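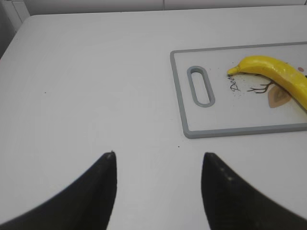 Multia Cutting Board, white with gray rim

I've sold kitchen stuff out of the Skulbridge shop long enough to have opinions about cutting boards, and this is the one I keep taking home. (I own three now. One lives in the camper.) It's a plain rectangular plastic board with a white face, a soft gray rim and a long oval slot at one end for your hand. There's a printed design on the face too, so it looks nice enough to leave out on the counter when you're done.

What I use it for

Fruit, mostly! Bananas for the kids' oatmeal, apples, the odd melon half. Also sandwiches, cheese, and herbs if I'm feeling ambitious. The raised rim is what sold me. Cherry tomatoes roll up to it and stop, and so does most of the juice from an orange, though I wouldn't trust it with a whole watermelon. I tried that last April and had to mop.

The handle slot is big enough for all four of my fingers, even with an oven mitt on, and I hang mine from a fat hook on the side of the fridge. Skinny hooks work too but the board swings around and taps the door every time you walk past. Drove my wife nuts.

Cleaning

Top or bottom rack of the dishwasher, either is fine. I stand mine up along the side so it doesn't block the spray arm. By hand, it's dish soap and a brush, and run the brush along the inside of the rim where crumbs like to sit. Beets and turmeric will leave a mark on the white. A paste of baking soda and water left on for 40 minutes takes most of it off, and a second go usually gets the rest.

Please keep it away from hot pans. It is not a trivet. I get an email every month or so from somebody with a ring melted into theirs, and I'm sorry, but we can't replace those.

Knives

Any regular kitchen knife is good. Serrated bread knives will scratch up the printed side faster than a straight blade, so I flip the board over for crusty loaves. The back is plain and I don't mind it getting beat up. You'll see fine lines on the face after a few months of daily use, same as with any plastic board.

Does it slide?

A little, on a very smooth table. There are no rubber feet on it. I put a damp dishcloth underneath when I'm chopping anything hard, like squash or carrots, and for a banana or a sandwich I don't bother. If you want something that stays put all by itself, the Shabalala board with the grippy corners is worth a look. It's heavier and costs more, and it doesn't have the hand slot.

Ordering

Item number is 486. Boards go out flat in a cardboard sleeve, usually the morning after you order, and the price is 11 dollars before shipping. If you're getting one along with the Stondance knife set, put a note in the comments box and I'll pack them in one carton so you only pay postage once. The website can't work that out by itself yet, so I refund the difference by hand.

Returns are okay if the board hasn't been used. Questions go to Karthik Biswas (me) at the shop address, or just come by. I'm in before noon, and I'm happy to get a board off the shelf so you can hold it and see how it feels in your hand.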